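Preguntas frecuentes: normas de uso del banco de dos brazos

Proyecto Garklow · Taller · Ayuda · Normas de uso

Versión de diciembre. La mantengo yo, Ruan Mkhize, así que si algo está mal explicado la culpa es mía y me lo puedes decir sin rodeos. Empecé con cuatro respuestas pegadas en un correo y mira por dónde vamos ya.

¿A quién le tocan estas normas?

A todo el que encienda los brazos, aunque sea para cinco minutos. También a quien solo viene a grabar datos y a quien solo viene a "mirar una cosita" (sobre todo a esos, que os conozco). Si trabajas en Holari, la otra sala, te sirve casi todo menos lo del acceso, que allí lo lleva Marjatta Lahtinen y tiene su propia hoja.

¿Hay que leerse la norma ISO entera antes de tocar nada?

¡No, hombre! Yo me la he leído y sigo teniendo amigos, pero no se lo pido a nadie. Lo que sí te pido es que leas esta página completa y la evaluación de riesgos del banco, que está en la carpeta compartida con el número 743. Es corta y la escribimos en lenguaje normal. Eso sí: esta página son reglas de la casa. No sustituye a la evaluación ni a lo que diga el manual del fabricante, y si ves que se contradicen, para y pregúntame.

¿Qué cuenta como tarea de dos brazos?

Cualquiera en la que las dos pinzas puedan llegar al mismo punto de la mesa, lo hagan o no en tu programa. Los traspasos, doblar, estirar, sujetar con una y tirar con la otra... todo eso va con las reglas de dos brazos, que son más estrictas. Tengo siempre en la cabeza este momento, con las pinzas casi encima la una de la otra: 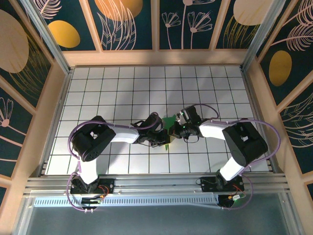
Las dos pinzas en el centro de la mesa, con la pieza verde entre ellas.

Con un solo brazo te preocupa la mesa y te preocupan tus manos. Con dos, además, cada brazo es un obstáculo móvil para el otro, y ese es el golpe que más sustos nos ha dado. Por eso pido que la primera pasada de cualquier tarea nueva se haga sin pieza, despacito, con alguien al lado de la seta de emergencia.

¿A qué velocidad puedo ir?

En pruebas, el límite es de 90 milímetros por segundo en la punta de la pinza. Cuando la tarea ya está revisada y firmada se puede subir a 155, y ahí se queda. Sí, ya sé que los motores dan para más. Me lo pregunta todo el mundo en su segunda semana. El límite se pone en el archivo de configuración del banco y no en tu script, para que no dependa de que te acuerdes de copiar una línea a las once de la noche.

¿Puedo meter la mano para recolocar la pieza?

Con los brazos habilitados, no. Ni rápido, ni "solo la puntita", ni con el brazo quieto. Un brazo quieto puede estar esperando una orden, y desde fuera se ve igual que uno parado de verdad. La secuencia es esta:

Pausa el programa.
Deshabilita los dos brazos, también el que no estabas usando.
Sujétalos si van a caer por su peso.
Recoloca la pieza.
Saca las manos, dilo en voz alta y entonces habilita.

Lo de decirlo en voz alta da un poco de vergüenza al principio, lo reconozco, pero en dos días te sale solo.

La lucecita está verde. ¿Eso quiere decir que es seguro?

No, y me alegra que lo preguntes. Para nosotros un piloto en la muñeca no es una señal de seguridad. No autoriza a nadie a acercarse y tampoco vale para saber si el brazo está deshabilitado. El estado se consulta en la pantalla del puesto. Si la pantalla y lo que ves no cuadran, pulsa la seta y luego ya averiguaremos.

¿Qué reviso antes de empezar?

Yo lo hago siempre en el mismo orden, de izquierda a derecha, y así no me salto nada. Primero los tornillos de las placas al perfil: se comprueban con la llave, no a ojo. Luego los cables. Tienen que poder acompañar todo el recorrido del brazo sin tensarse y sin engancharse en el codo, y para eso hay que mover el brazo a mano, apagado, hasta los extremos. Que un bucle se vea holgado en la posición de reposo no te dice gran cosa de cómo estará con el brazo estirado. Después los conectores de las placas pequeñas junto a las bases, y por último los dedos de las pinzas.
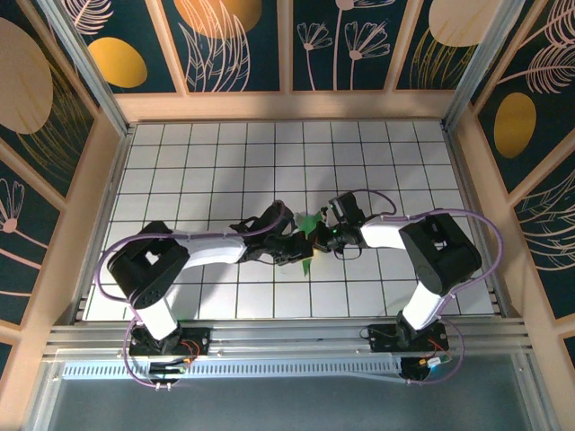
Si un cable roza o hace un codo feo, no lo arregles con cinta para salir del paso. Apunta la incidencia y avisa. Las bridas y los protectores buenos están en el cajón de Krawczyk (se llama así por el proveedor de la cajonera, no busques a nadie con ese nombre, que ya hubo quien lo hizo).

¿Qué materiales puedo usar como pieza?

Blandos, ligeros y sin bordes que corten. Papel, tela, espuma, ese tipo de cosas. Nada de vidrio, nada con líquido dentro y nada que se astille. Si tu pieza cuelga por debajo de las pinzas, cuenta también lo que cuelga: la parte que arrastra por la mesa puede acabar debajo de un dedo o liada en un cable, y el programa no se entera. Ponle un margen generoso a la altura de elevación.

¿Y la fuerza de agarre?

Empieza por lo mínimo que sujete la pieza y sube poco a poco. En los traspasos hay una regla más: la pinza que entrega no abre hasta que la que recibe confirma agarre, y mientras las dos están cerradas ninguna se aleja. Parece de cajón, pero la versión que tiraba de las dos a la vez la escribí yo en Uvcombe, mi puesto anterior, y todavía me lo recuerdan.

¿Las cámaras de muñeca sirven para vigilar la zona?

No. Son para la tarea. Ven muy bien lo que pasa en la punta de los dedos y muy poco de lo demás, y encima se mueven con el brazo, o sea que lo que tenías vigilado hace un segundo igual ahora queda fuera.

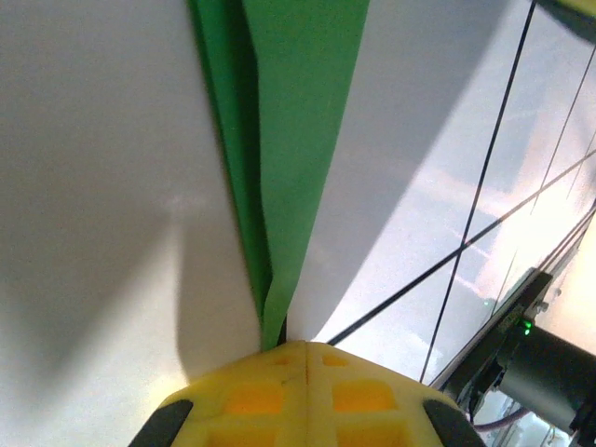 La supervisión la hace una persona con vista directa a la mesa entera, y esa persona no puede ser la misma que está peleándose con el código. Si estás solo en la sala, solo puedes trabajar en simulación. Lo siento, ya sé que fastidia.

Otra cosa de las cámaras: antes de grabar, comprueba la imagen con la luz que vayas a tener de verdad. Las sombras de los propios brazos cambian mucho lo que recibe el modelo, y un zona blanca muy iluminada te puede comer los bordes de la pieza.

¿Cuánto puede durar una sesión?

La cortamos a los 1100 ciclos o cuando el supervisor diga que está cansado, lo que llegue antes. Después se deshabilita todo, se repasan tornillos y dedos, y si se quiere seguir se cambia de supervisor. El contador sale en pantalla, arriba, y no se reinicia por cerrar el programa (buen intento).

Ha habido un choque flojito y no se ha roto nada. ¿Lo apunto?

¡Sí, por favor! Los flojitos son los que más me interesan. Apunta la tarea, la velocidad, qué brazo se movía y qué esperabas que hiciera. No hace falta redactar una novela ni buscar culpables. Y guarda el registro del programa antes de reiniciar, que luego se pisa.

¿Puedo cambiar los dedos por unos impresos por mí?

Puedes, con revisión. Mándame el modelo y el material, los montamos juntos y repetimos la pasada sin pieza a velocidad de pruebas. Unos dedos más largos cambian el punto donde las pinzas se tocan, así que los límites antiguos dejan de valer aunque el programa sea el mismo. Me fijo mucho en las esquinas: redondeadas, siempre.

¿Quién firma una tarea nueva?

Marjatta o yo. Si la tarea la ha escrito uno de los dos, firma el otro. Tráenos el programa, los límites que has puesto y el resultado de la pasada en vacío. Si falta algo de eso no lo miramos a medias, te lo devolvemos y ya está.

¿Y si mi pregunta no está aquí?

Escríbela en el canal de Garklow, o pásate por mi mesa antes de encender. Las que se repiten las voy subiendo a esta página.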